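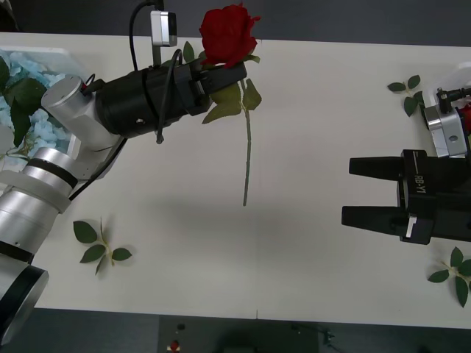
Artificial rose, red, single stem, over the white table.

April 18, 2024

Khôi wants the Fosterum stems for the Potdale window. Not convinced. The bloom is fine, good deep red, ruffled enough to pass from the pavement. The stem is thin and the leaves are a tired olive, all bunched near the top, so the lower half looks bare. Supplier says 396 in stock and "lifelike". Lifelike to whom?

Aušra thinks bending the leaves down will fix it. Doubt it. Asked Lộc for one Erkton stem to compare before we pay for 57 of these. Colour in daylight still to check.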